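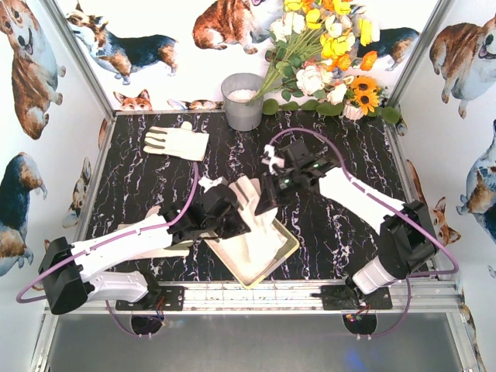 Figure 1. Both arms over the tray, with one glove on it and the other flat on the table.

Last updated December 18, 2019

Teaching Two Arms to Handle Cloth by Remote Control
Final report, Lwazi Kruger and Mahlet Zeleke

Our proposal promised a system that would learn to handle soft goods from human demonstration. We kept the second half. The operator sits at a pair of small hand-held leader arms, the Graltavik arms over the table copy them, and Zudex logs the joint angles and camera streams until somebody presses the pedal. We recorded 200 demonstrations between us, and a fair share of those are of Lwazi apologizing to a glove.

Gloves were the warm-up. A work glove has an obvious front and back, and it stays more or less where you put it. The trouble is depth. From the operator's chair the fingertips look closer to the grippers than they are, and the first week's episodes are mostly confident pinches of air. We moved the chair and things improved, a result we have not seen in the literature.

Canvas came next, and it has opinions. You can't feel anything through the leader arms, so the wrist view is all you have to tell you whether you're holding one layer or three.
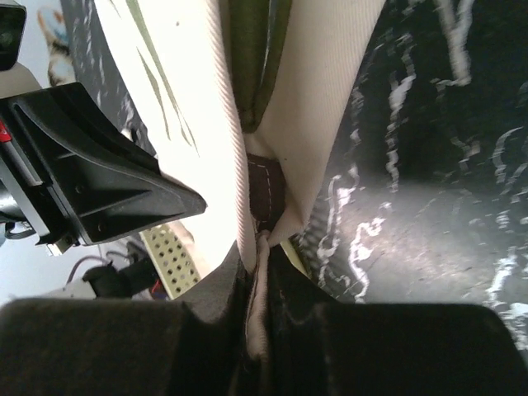
Figure 2. Wrist view: a rolled edge of the printed canvas between the finger pads.

Our rule was to grip at an edge, stop for 2 seconds, then move. The pause felt silly but it made the logs much easier to segment. Mahlet kept to it. Lwazi's episodes have their own folder.

The behaviour we wanted the policy to copy was the small correction after a bad grasp, so we left those in and only threw out episodes where the operator gave up. White twill produced most of the giving up. Once it bunches, one fold looks much like the next and the operator starts guessing, and a policy trained on guesses will guess at full speed.
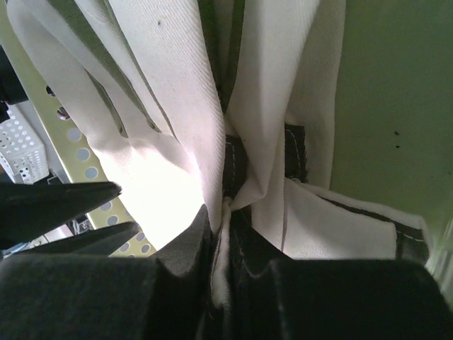
Figure 3. White twill gathered at the pinch point, with stitched black strap showing in the folds.

If we did it again we would put some sort of force cue on the leader grips before touching any fabric at all. We'd also label episodes the same day. Labelling in January what you recorded in the fall is archaeology.

14 shares | 3 comments

Tefera: How did you handle lag between the leader and the arms? Ours was around 60 ms and people started overshooting.

Mahlet Zeleke: Slowed everyone down. Low tech, very unpopular.

Anby: Would like to request access to Lwazi's folder.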